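9 September 2024, wire sorting, bench two

Picking up from where Nneka left her notes, which were much tidier than mine are going to be, sorry. We are still on the wire sorting task for Stellport, and I spent most of the morning changing my mind about what counts as one episode. In April we let an episode run from a full tangle to a finished table, and they came out so long that whoever was driving got tired and sloppy towards the end, and the learner picked up every bit of that sloppiness very faithfully! So from today an episode is one grasp, one carry and one release, and then the arms go back to the rest pose before the next one starts.

I have also stopped combing the wires out between episodes. I know Ngozi likes a neat start (and it does make the first grasp far easier), but the tangles Stellport get won't be neat, and I would like the policy to meet a proper muddle early on in its life. Lift the pile, drop it from a hand's height, leave it however it lands.

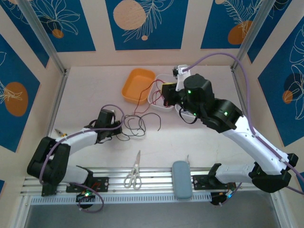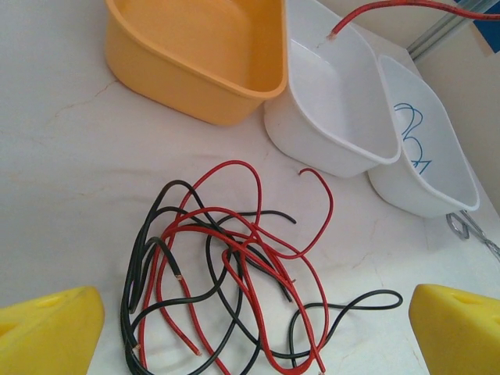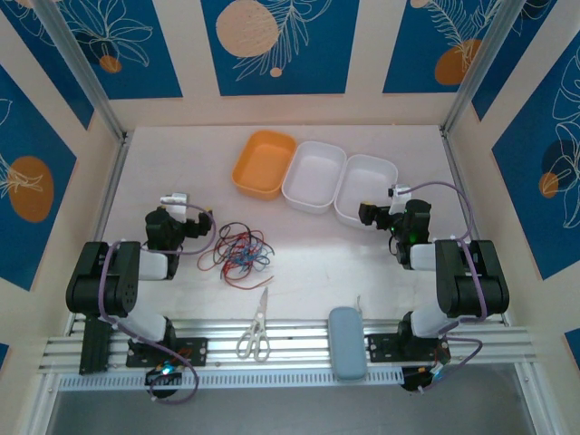
Running total after today is 3,640 episodes kept, of which 600 are under the new rule. I threw out 88 more. Most of those were me pulling too fast and dragging half the pile along with the one wire I wanted, and a few were double grasps that I marked as clean and then felt guilty about when I watched them back. Ngozi thinks we ought to keep the double grasps and label them as recoveries. She may well be right, so I've put them in their own folder called simby_maybe and we can argue over a cup of tea.

Episode 797 is worth a look if you have five minutes. I went in for a black wire, lost it, and caught it again lower down without opening the gripper all the way, and it felt lovely to drive. If the learner could manage that I'd be very happy indeed. I've written "soft regrasp" in the comment field, so please use the same words if you get one - last time we had four spellings of the same thing and the search found none of them.

Things I noticed while driving. The wrist view is much better than the overview for choosing a wire end, and I hardly looked at the overview until it was time to carry. My left hand is still slower than my right, so the left arm's examples are a bit hesitant, and it would be good to have Nneka do a batch to balance me out.

Still to do: rename the old April folders, ask Stellport whether they mind short offcuts going in with the long ones, and try a slower playback on the first batch before training starts tonight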